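**Loose blocks — keep, sort or toss?**

**kmulcahy_17** · 13/11/2023
ok so the block bin. It's a giant tub, no lid anymore, stuff from I think four different sets plus hand me downs from my sister. Kids dump the whole thing, play with maybe two, walk off. I step on the rest. Do I sort by set?? By color? Or just bag half and put it in the garage. Need to deal with it before the inlaws get here thurs

**istetti_mom**
Bag half. Don't sort. You will sort for one whole evening and it'll be undone by breakfast. ask me how I know

**Rebane_I**
Disagree. Sorting by set is worth it once. Mixed sets don't fit together right, the sizes are off by a hair and towers lean. My son gets so mad when they lean. We had a Nello set and some no-name ones in together and it was a daily meltdown

**istetti_mom**
they're toddlers they don't need precision lol

**Rebane_I**
Mine is 7.

**kmulcahy_17**
mine are 2 and 4 so somewhere in the middle I guess. Leaning is part of the fun for the 2 yr old. The 4 yr old does care tho

**menaka_s**
We quit using a bin completely. Low shelf, small tray, a handful of blocks out at a time, rest in the closet. Swap every week or so, or when I remember (I don't remember). They play way longer. The dumping stopped bc there's nothing to dump

**toomtoom**
The handful thing sounds so joyless to me, sorry. You can't build a castle out of a handful of blocks. Big pile on the rug is the whole point of blocks

**menaka_s**
They can ask for more. They mostly dont

**Rebane_I**
I'm with toom on this one, for bigger kids anyway. For a 2 yr old fine

**kmulcahy_17**
Hmm. Could do both — tray for the little one, bigger box up high for my 4 yr old. What do you put them ON though, our rug is super shaggy and everything tips over

**menaka_s**
A board. Any flat piece of wood. Makes a huge difference, plus they kind of get that blocks stay on the board. Mixed shapes and colors on pale wood, so you can find things too 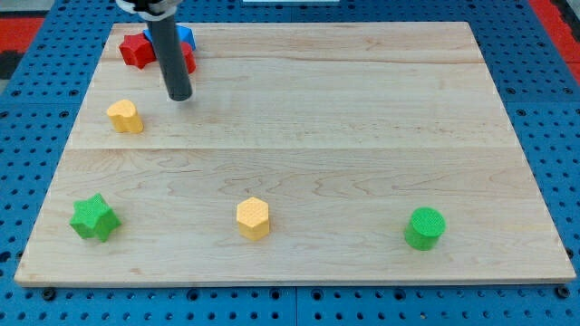 and when it's time to clean up you just carry the board to the bin and tip it. Sand the edges first if you're using scrap, I got a splinter off ours the first day. No varnish on mine, just wiped it with a damp cloth and it's been fine

**istetti_mom**
ok I like the tipping part

**toomtoom**
We tried a board and it became a ramp. then a sled. So watch out for that

**menaka_s**
Ours was a sled in October, they got over it

**kmulcahy_17**
lol. There's an old shelf out of the hall closet in the garage, gonna sand that tonight. Any block shapes you'd pull for a 2 yr old? Besides anything small enough to swallow obviously

**Rebane_I**
Long skinny ones. They turn into swords

**toomtoom**
leave the swords

**kmulcahy_17**
Pulling the swords. Half the tub is bagged already, didnt sort a thing, sorry Rebane. Will report back after the weekend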